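Arwel Cadwaladr
2/21/21

1/ Right, I have been promising a thread on old floorboards and the joys of a small flat for ages, and the kettle's on, so let's go. It's going to be a long one. Mute me now if you don't care about draughts!

2/ Background for new people: we moved into the top floor of an old place on Sirkmont Terrace last April. High ceilings, big windows, freezing. I grew up in a house with wall to wall carpet (even in the bathroom, yes) so bare boards were a completely new world to me.

3/ And I LOVE them. I love the noise they make, I love that you can sweep a room in two minutes, I love the way the afternoon sun goes along them. My sister thinks I've lost the plot. She came round in socks and asked where the rest of the floor was.

4/ First thing I learned: look at the way the boards run before you put a single piece of furniture down. I didn't, and spent a month wondering why the front room felt wrong. I turned the sofa to go with the boards and the room looked twice the length.
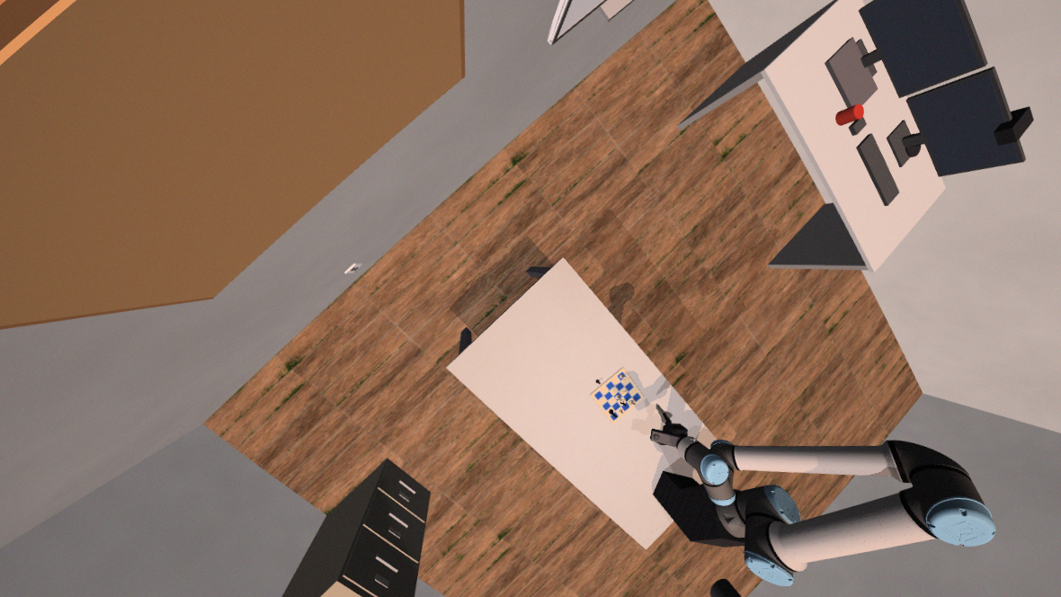 5/ Second thing: draughts. Most of ours weren't coming through the windows at all, which is where I'd been pointing the finger (and stuffing the towels). They were coming up between the boards and out from under the skirting. Go round on a windy night with a damp hand and you'll find every one.

6/ There are loads of ways to fill the gaps and everyone online is very cross about all of them. Slivers of wood glued in, papier mache, rope, rubbery strips you push down with an old bank card. I tried three of these in the box room, where it didn't matter.

7/ Papier mache: cheap, messy, very good fun if you have a wet weekend. Cracked by Christmas. I'd do it again in a cupboard.

8/ Rope: looks like a boat. I quite like boats! But crumbs get in it, and I am a person who makes crumbs.

9/ Strips: the winner for us. You can't see them once they're down unless you get on your knees, and they move with the wood. We did the whole front room over four evenings with the radio on and it was one of the nicest jobs I've done here. My partner cut, I pushed, the dog supervised from the rug.

10/ Do the skirting too. A bead of flexible filler, wiped with a wet finger, paint it when it's dry. The change that night was ridiculous. I sat there in a T-shirt just to prove a point.

11/ Please don't block up the air bricks outside though. If you've got a ground floor with space under it, that space needs to breathe. Trinity Abernathy wrote a cracking post about this when she did her mum's house and I got most of what I know from her.

12/ Cleaning! Everyone asks about cleaning. A soft broom most days, then a mop that is barely wet. Wring it out, then wring it out again. I used far too much water at the start and got a dull grey patch by the back door that took me ages to shift.

13/ Somebody asked if I oiled or varnished. Oiled, with the Medota hard oil in the matt. Two thin coats and a night with all the windows open. Varnish is tougher, but when it scratches you've got a scratch. With oil I can rub a bit more in with an old sock and carry on with my day.

14/ On sanding: hire the machine if you must, but see how you get on with a good scrub first. I was all set to strip everything back to pale wood and I'm so glad I ran out of money. The old colour came up a treat and all the dents stayed in. I'm very fond of the dents.

15/ Felt pads under every chair leg. EVERY chair leg. The family downstairs have a baby and I'd like to stay friends with them. Change them when they go flat, they pick up grit and then you're just sanding in circles every time somebody sits down to dinner.

16/ Rugs. We've got one big one and I'd have one big one over four little ones any day. Little rugs slide about, and I've gone over on one carrying a full pan of soup. Put a thick underlay beneath it too, it makes a cheap rug feel like a dear one.

17/ What has really surprised me is how much more we use the room now it's warm. Last winter we basically lived in bed with our coats on. This winter we've had jigsaws, a very long game of draughts (the other sort!), two birthdays over video call and a lot of toast.

18/ A round table helps as well. In a small room there's nothing to catch your hip on, and you can always squeeze one more in. Ours was second hand and it wobbled until I put a folded beer mat under it. It still has the beer mat.
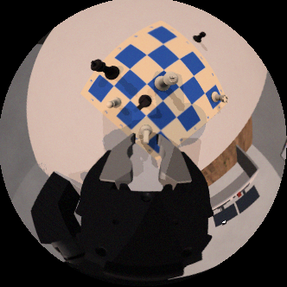 YOUR QUESTIONS

19/ OK, loads of replies already, you're a lovely lot. I'll go through the ones I can help with.

20/ Sunita Haddad asks whether you can do all this in a rented place. Some of it! The push-in strips come straight out again, so I'd start there, and felt pads are nobody's business but yours. Ask before you go near the skirting with filler. My last landlord was delighted, as it was saving him a job.

21/ Pravesh Motaung wants to know what to do about one board that squeaks right outside the bedroom. Talcum powder! Puff it down both sides, walk up and down like a fool for a bit, brush off what's left. If that fails it's probably a loose nail, and a screw beside it will hold better. Check for pipes and cables first, please please please.

22/ A few of you are asking about the boards themselves and whether ours are pine. Yes, pine, and soft as butter. If you wear heels indoors you will leave a record of every step. We're a slippers household.

23/ Fitzgerald Quintanilla says he'd never give up his carpet and I'm a monster. Fair enough! Carpet is warm and quiet and you can lie on it. I do miss lying on it. Come round for toast and bring a cushion.

24/ And someone wanted to know if it's worth doing one room at a time. I'd say so. Start with the room you sit in most in the evening. We've still got the hall to do, it's like walking through a fridge, and I've got half a roll of strip left over that I'm going to use on it once my knees have recovered.

25/ Going to stop there as the dog wants his walk. If you've done your own floors, put your pictures underneath - I want to see dents, gaps, odd patches, the lot!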